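Capítulo 4
Las tareas pequeñas: ¿puede ya una máquina ordenar la casa? 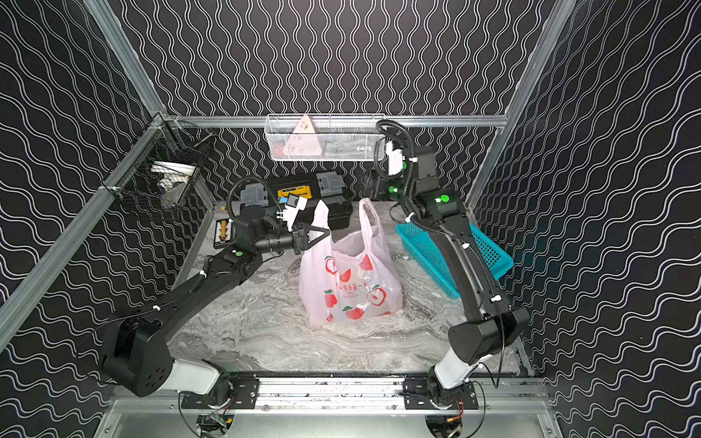 Cuando se pregunta a una persona qué trabajo daría con gusto a una máquina, la respuesta casi siempre es una tarea doméstica. Doblar la ropa, guardar la compra, poner cada objeto en su cesta. Son tareas que un niño de seis años hace mal, pero las hace. En los capítulos anteriores estudiamos máquinas que repiten el mismo movimiento durante todo un turno, con piezas iguales y en posiciones conocidas. En este capítulo nos ocupamos de un problema distinto: el objeto cambia, el lugar cambia y la pieza no siempre es rígida.

Tomemos el caso de una bolsa de plástico. Para el ingeniero que viene de la industria, una bolsa es un objeto desagradable. No tiene una forma propia, porque su forma depende de lo que contiene y de cómo se la sujeta. El material translúcido deja pasar una parte de la luz y devuelve otra parte, de modo que la medida de profundidad puede contener errores. Las asas se pegan entre sí o caen hacia un lado. Si la pinza toma una sola asa, la bolsa gira y la abertura se inclina; si toma las dos, la abertura tiende a cerrarse. El ser humano resuelve esto sin pensar, con los dedos y con un poco de paciencia.

El ingeniero Shigeru Fujimoto, que trabajó muchos años en la planta de Hudton, propuso a sus alumnos una manera sencilla de ordenar las tareas. Él las dividía según lo que la máquina debe saber antes de empezar. Hay tareas en las que basta conocer la posición del objeto, como levantar una caja con cierres. Hay otras en las que se debe conocer también cómo va a responder el objeto cuando se lo toca — y una bolsa medio llena pertenece a este segundo grupo.

En el taller de Custdale se hizo un ejercicio que usaremos varias veces en este libro. Los estudiantes guiaron dos brazos a distancia y registraron más de 600 repeticiones de una misma tarea: abrir una bolsa y colocar dentro un objeto ligero. Después, un programa aprendió de estos registros. Con la bolsa del entrenamiento los resultados fueron aceptables. Con una bolsa de otro tamaño, el programa buscaba las asas en una altura equivocada y cerraba la pinza en el aire.

De este ejercicio no se debe concluir que la tarea es imposible. Se debe preguntar, más bien, qué significa «todavía no». Para el dueño de un comercio, una máquina que falla pocas veces puede ser útil si una persona está cerca. Para una familia, el mismo número de fallos puede ser demasiado, sobre todo si cada fallo termina con la compra en el suelo.

Términos que el lector debe conocer antes de seguir
Objeto deformable: el que cambia de forma durante la manipulación.
Agarre: contacto estable entre la pinza y el objeto.
Tarea bimanual: la que necesita dos brazos coordinados.

4.1 Por qué dos brazos

Empezamos por la coordinación. Con un solo brazo se puede levantar una bolsa, pero es difícil mantenerla abierta y llenarla al mismo tiempo. El segundo brazo permite repartir el trabajo: uno sujeta, el otro coloca. Este reparto tiene un precio, como veremos, pues los dos brazos comparten el mismo espacio y cada uno puede ser un obstáculo para el otro.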